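Alham Gripper Finger Set for club arms
Sold as a set of 2 fingers with screws
$23 per set, club packs on request

I'm Shu-fen Tam and I run the after-school robot club that started all this, so I'll tell you straight what these are good for. We wanted fingers that could get hold of everyday stuff, like drink cans and snack packs, because that's what the kids bring in and that's what they want the arm to pick up!

The first ones we bought were too short and kept knocking cans over (so much soda on the floor). Koltent made us a longer pair with a rounded tip, the kids tried them out all through May, and we've been ordering them ever since. They've now gone to more than 109 school teams, and I still pack a lot of the boxes myself.

What's in the box: two fingers, four screws, one spare pair of pads and a printed sheet with the starter tasks our students wrote. The first task is just closing on an upright can without tipping it, and yes, it takes most teams a whole afternoon.

They fit the Chiu wrist mount, old or new style. If you have the Vivonow mount you'll need the adapter plate, part 201, sold separately. Go easy on the screws, the threads are soft.

Please wipe the pads with a damp cloth after practice, no alcohol, it makes them go stiff.

Email me if you're not sure which mount you have. I answer in the evenings, once the kids have gone home and I've found all the missing hex keys.

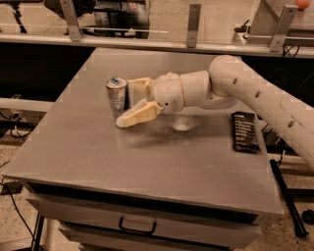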